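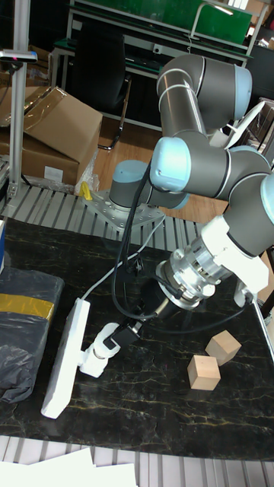
Natanael Tavares wrote in after my short note on the Hitudard open day to say that a arm cell like this one is easy to like for an afternoon and harder to like in a shop, and he wanted to know if I would spend my own money on it. My answer is maybe, and the rest of this review is the longer version.

The open day was on March 13, 2024. Hitudard had the Arkeritz arm set up on a bench cell and let visitors stay as long as they wanted. I stayed for 80 minutes. Shigeru Kamata ran the demonstration and took questions while he worked.

The job was picking and placing small wooden cubes. It is a simple job, but it tells you a fair amount about an arm. The Arkeritz moved smoothly at low speed and stopped without any shake that I could see. At higher speed there was a small wobble at the wrist before it settled. Kamata said that could be tuned out. He did not do it while I was there.

Changing the tool took him 10 minutes with hand tools, including plugging the cable back in. I have used a Takagi quick changer at work and it is a good deal faster, but it also costs extra. Hitudard does not offer one for this arm yet. They told me to ask again in May.
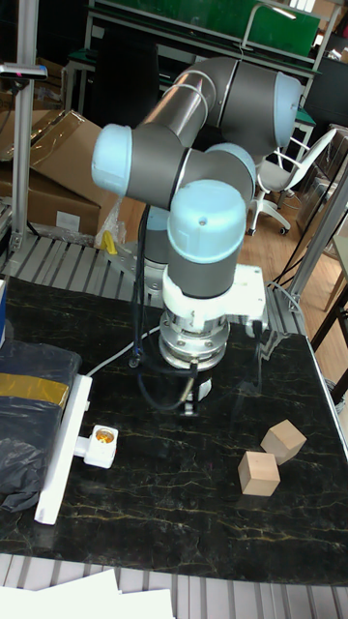 The Arkeritz arm folded over the table, with two wooden cubes to the right.

Cables are my main complaint. They run outside the arm, and I would want clips on them before I let it work a full shift. The controls are better. Teaching a new point means moving the arm by hand and pressing a button, and I had a short routine of my own working on the second try. The screen text is small and the menus go too deep.

The arm costs $2,399 without a gripper or a stand. The Sekholm table they sell to go with it is extra, and it felt solid when I leaned on it. Shipping is extra too. The warranty is 2 years and covers the joints but not the cables.

For a school or a small shop doing light work, I think the price is fair. For steady production I would wait for the tool changer and ask to see the wobble fixed first. I have sent Hitudard a question about spare cables and will add their reply when I get it.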